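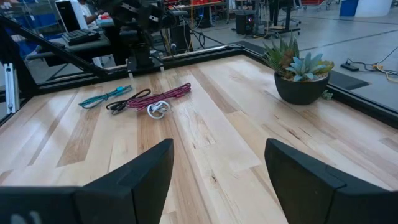 The permit office in Hundascombe closed its counter at noon, and Marwa Hamdy had until then to find the file for the Orakzai barn. The county had switched to the new system in June. Everything filed before that was supposed to have been scanned, and most of it had been. She tried the parcel number, then the owner's name, then the street. Her desk was gray steel and older than she was. She would have liked a wooden top, pale and honey-brown strips running side by side, with enough room to lay a few cables out on it, a green one next to a black one. What she had was a drawer that stuck and a phone with a light on it.

Home | Permits | Fiction | Archive | Contact

She picked up the phone. It was Waqas Tanoli from inspections.

"Did you find it?"

"No."

"He's in the lobby. He says he paid for it in person."

"Then there's a receipt."

"He says there's a receipt."

She went down the back stairs. Mr. Orakzai was sitting under the flood map with his hat on his knee. He had a folder, and in the folder was a yellow receipt for 205 dollars, stamped by the old machine. The stamp gave the month and nothing else. The signature belonged to Kamran Ghumman, who had retired and moved to Covcombe to be near his sister.

"I built it where he told me to build it," Mr. Orakzai said. "Sixty feet from the road. He came out and walked it with me."

"Did he write that down?"

"He wrote it on the drawing."

"Where's the drawing?"

"He took it."

Marwa made a copy of the receipt and gave him back the yellow one. She asked him to wait.

The basement had 12 cabinets, and the scanning crew had put a green sticker on each one when it was done. The last two had stickers like the rest. She opened them anyway. In the second, behind the dividers, somebody had laid a stack of rolled drawings flat and the drawer above had pressed them down. They were held with rubber bands that broke when she touched them.

The barn was the fourth one she unrolled. Kamran had drawn the road in pencil and written the distance beside it, and under that he had written "OK per site visit" and his initials. The paper smelled like the cabinet.

She carried it up. Nusrat Lodhi, who ran the office, looked at it for a while with her glasses pushed up on her head.

"The system won't take initials," Nusrat said. "It wants a license number in that box."

"He had one."

"Do you know it?"

"No."

Nusrat sat down at the computer herself and typed his last name into the staff table. He was not in it. She closed the window and reached for the phone book, the one with the coffee ring, and turned to Covcombe.

It rang for a long time. Marwa stood holding the drawing open with both hands. Out in the lobby, Mr. Orakzai got up to look at the map.

Search stories... Go

Filed under: Short Fiction, Office Life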